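Lab visit: cable handling at Jullum

In June I joined the afternoon tour at the Jullum lab, where Despina Gashi's group works on getting robot arms to handle cable. There were 13 of us, mostly from small assembly shops. We signed in at 1 p.m. and got visitor badges and a very good coffee.

Arben Georgiev gave the background talk. The group's method, called Trirkura, trains an arm from demonstrations that a person performs by hand-guiding it. The model sees only the view from a small camera at the wrist. Earlier versions also used an overhead camera, but Georgiev said the arm itself kept blocking the view at the moment of the grasp, so they dropped it.

Then we moved to the benches, where the task was coiled cable. 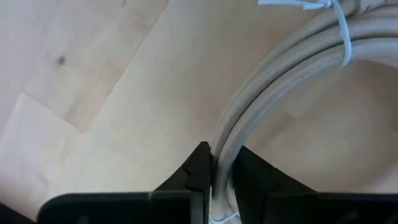 Wrist camera view at the bench: the gripper fingers holding the coiled cable.

Mateja Stoyanova took the questions at the bench. Someone asked about cable colour, and she said beige on pale timber is one of their harder pairings – there isn't much contrast to work with. The current model was trained on seven cable types. Stiffer cable is next on the list.

I asked whether it would run on an older controller like ours. Not yet, but Velimir Jurić is working on a port and took my email address.

The tour finished at the loading dock. Parking is on the east side and you'll need coins for the meter.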